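The Small Pleasures of a Parts Tray
By Adaeze Ibrahim

My uncle kept his spare switches in a cookie tin, and finding the right one could take up most of an evening (he never minded, bless him!). I thought of that tin often while I was writing about Trollen, where the little parts that go into a control panel get a blue tray and a good deal more respect. Everything goes along two sides, in a row across the top and a line down the left, and the rest is left for your fingers.
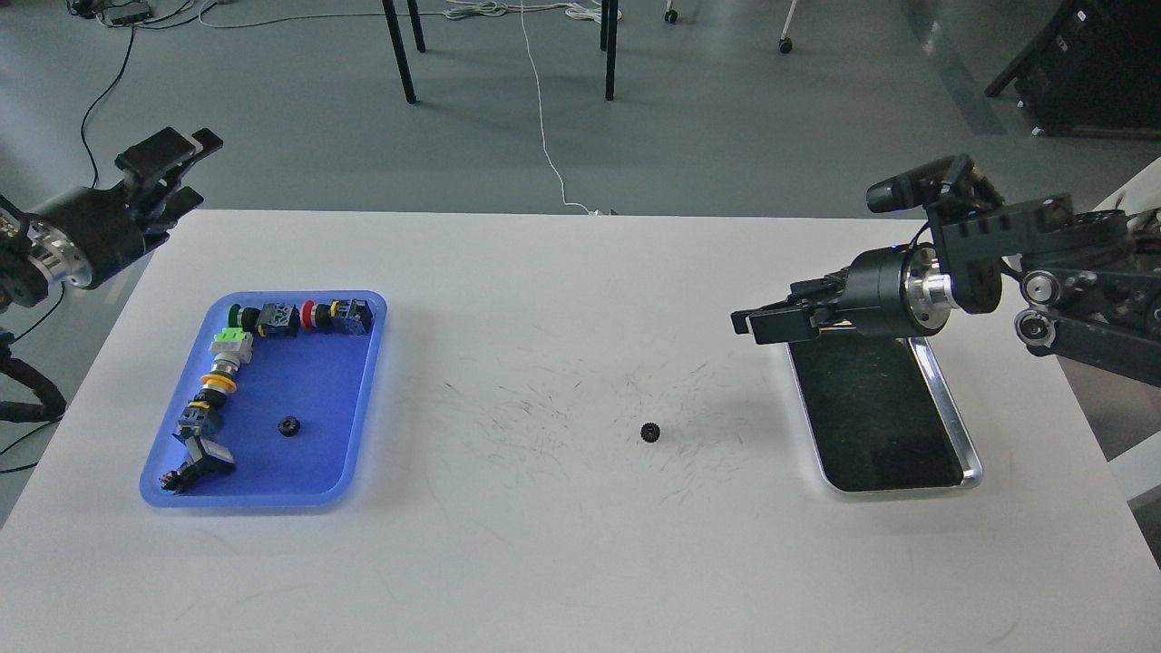
Start with the colors

Red and green are the ones your eye goes to first, so they make good landmarks in the top row, and the plainer pieces can find their places between and below them. I tried it at home with a box of roughly 40 old parts from Folitz, and I'll admit I had to start over, happily, more than once.

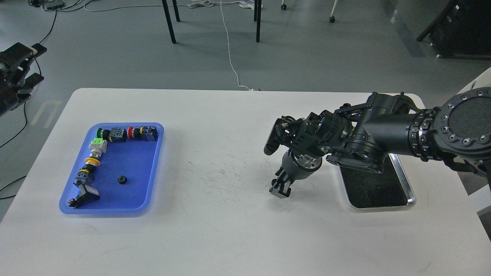 Green cap, red cap, and a black-and-yellow module share the top row.

You don't have to be strict about it, either. Some people like a crisp corner and some like a line that wanders a bit, as long as each piece sits by its neighbor and you can tell a cap from a contact block without picking it up. My own line wanders terribly, and I've grown fond of it. 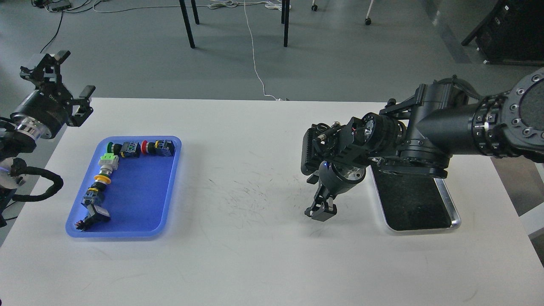 Below the green cap, the line slants down toward the lower left corner.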